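Trorkthorpe Open Day (robotics)

The Trorkthorpe Open Day is a public demonstration of two-armed robot handling held at the Onov workshop in Trorkthorpe. It is organized by the Minami laboratory, which develops control software for manipulators working with cloth, poles, cables and other objects that bend or are awkward to grip. The first edition took place on 2018-03-28 and drew 827 visitors. Later editions have been held in April.

Background

The Minami laboratory moved into the Onov building after its earlier premises became too small for full-size test setups. Visits were at first limited to school groups and suppliers, by appointment. The open day was proposed by Chiharu Sakai, then head of the handling group, as a replacement for these separate tours, which took up bench time throughout the year. Sakai also wrote the visitor guide, a short booklet that explains the terms used at each station and is still handed out at the door with minor changes.

Format

The event runs for one day. Visitors enter in groups and follow a fixed route through 4 stations. At the first, staff explain how an arm is built up from joints and links and how the position of each joint is measured. The second deals with grippers, including finger shape, grip force and the choice of fingertip material. The third station is given over to software and shows recorded joint data on a screen next to the matching video. The fourth is the live demonstration area, where a pair of arms is used on household and workshop objects.

Each live session is followed by a question period. Operators are asked to state before each run whether the arms are under direct human control or are running a learned program. This rule was added in the second year, after visitor comments showed that many people had taken operator-controlled runs for independent ones.

Demonstration tasks

The tasks are chosen from the current work of the laboratory and change from year to year. Most require both arms. Common types include:

Holding a long, thin object upright with one gripper while the other works near its base.
Gathering, moving or spreading a sheet of fabric.
Passing an object from one gripper to the other.
Routing a cable past an obstacle.

Fabric is regarded as the hardest material in the set. Its shape changes with every contact, and folds can hide the edge that the gripper needs. Long poles present a different problem: a small angular error at the grip produces a large movement at the far end. Tasks that combine the two are usually placed late in the session, when the arms have been checked under load.

Failed attempts are not cut short unless there is a risk of damage. The operator lets the run finish, resets the objects and repeats the task if time allows.

Jultiseck

Jultiseck is the session-recording program used at the event. It stores joint positions, gripper commands and camera images against a common clock, so that a run can be replayed or used later as training data. Its default buffer holds 300 seconds, and longer tasks are divided into segments. During the first open day the program was run with reduced image quality to limit storage use. This made fast arm movements difficult to review, and full quality was restored the following year.

Attendance and access

Group size at the live station is limited by floor space. Seating was removed after the first edition to widen the passage, and attendance at the next rose by around 300. Entry is free. Visitors stand behind a marked line during live runs, and only operators may enter the work area while the arms are powered. 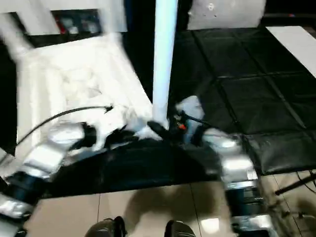 Bags are left at the entrance, and children must be accompanied by an adult at all stations. Copies of the visitor guide from earlier editions are kept in the Onov reading room and can be consulted on request.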